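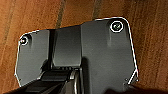
Reddish-brown boards, two of the seams showing

Gapping between boards after a heating season – fill or leave?

plostitz_joiner
Posted Wednesday, March 21, 2018

Solid wood floor, glued down over screed, no underfloor heating. Boards were left in the room for 14 days before laying in October. Gaps have opened along the long edges since the radiators came on. Worst one takes a 10 thou feeler gauge along most of its length, the rest are tighter. Finish is two coats of Segura hard wax oil.

The supplier says fill with a flexible filler now. The fitter says wait. Relative humidity in the room has been down in the low thirties for most of the winter. Which of them is right?

hamalainen_t
The fitter. You are at the driest point of the year. Anything you put in a gap now will be squeezed when the boards take up moisture in summer, and it will either stand proud or break its bond on one side. Measure again in August before deciding anything.

Teemu Hämäläinen

Gindix
Disagree in part. Flexible filler is made to be squeezed. I used the Wivular acrylic in my own hall in February and it has been through two summers with no ridge. The trick is to keep it slightly below the surface.

hamalainen_t
How wide were your gaps, and how wide were the boards? A filler that tolerates a quarter movement on a wide joint will not cope with a narrow one closing completely. At 10 thou there is hardly any filler in the joint to begin with. The movement as a share of the width is the figure that matters.

Gindix
Wider than his, I accept that. Closer to 2 mm. Narrow boards, old pine.

plostitz_joiner
I should have given moisture readings. Pin meter, across the grain, three boards: all between 7 and 8 per cent. The delivery note says 10 when they arrived.

AngharadM
Then the shrinkage is what you would expect. Two or three points of moisture loss over a board width gives you a gap of that order, depending on the species and on how the boards were sawn. Quarter-sawn moves about half as much as flat-sawn in most timbers. What species is it? The supplier ought to be able to tell you if the paperwork does not.

I would also question 14 days of acclimatisation. The number of days means very little. The boards should be left until the readings stop changing, in a room kept at the humidity it will have in use. An October room with the heating off is not that room.

plostitz_joiner
Heating was off, yes. Species is sold as "tropical hardwood, red", so your guess is as good as mine. The job was 1,362 including oil, and I would like to avoid paying for part of it twice.

hamalainen_t
Agree with Angharad on the readings, less so on the heating. If he had dried the boards to 7 per cent and then laid them tight, he could have had cupping by July. Small winter gaps are the safer fault.

AngharadM
Only if the summer humidity is high and there is no expansion gap at the walls. Did the fitter leave one?

plostitz_joiner
12 mm under the skirting, checked with a steel rule in two places.

AngharadM
Fine. Then leave it, run a humidifier next winter to hold 40 per cent or more, and log the gap monthly at the same marked point.

Gindix
A humidifier for one room all winter costs more than a tube of filler. Just saying.

plostitz_joiner
Leaving it for now. I have marked three points with pencil on the skirting and will post the August figures.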